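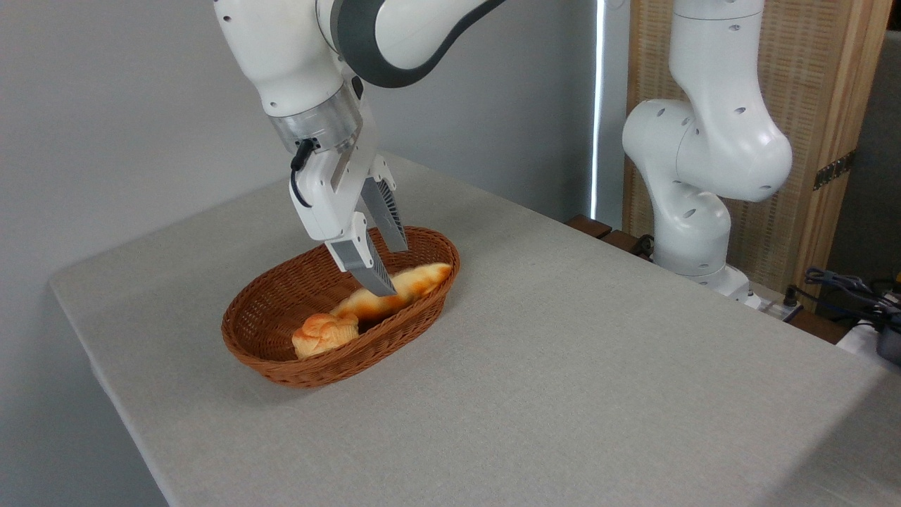 Comparing finger pads on a parallel gripper

The procedure below applies to both arms at the Rallau bench. Bread is used as the test item, as its crust marks easily under excess force.

1. Fit the first set of ribbed fingers and check that the cable at the wrist can move freely.
2. Place a long roll in the basket and lower the open gripper until the fingertips are level with the crust.
3. Close at the lowest force setting, lift and hold for 14 seconds.
4. Return the roll to the basket. Record any slip or dent.
5. Complete 38 lifts, then repeat with the Senico fingers.

Replace the roll if the crust splits - do not turn it over and continue. Completed record sheets should be sent to Margareta Cârstea.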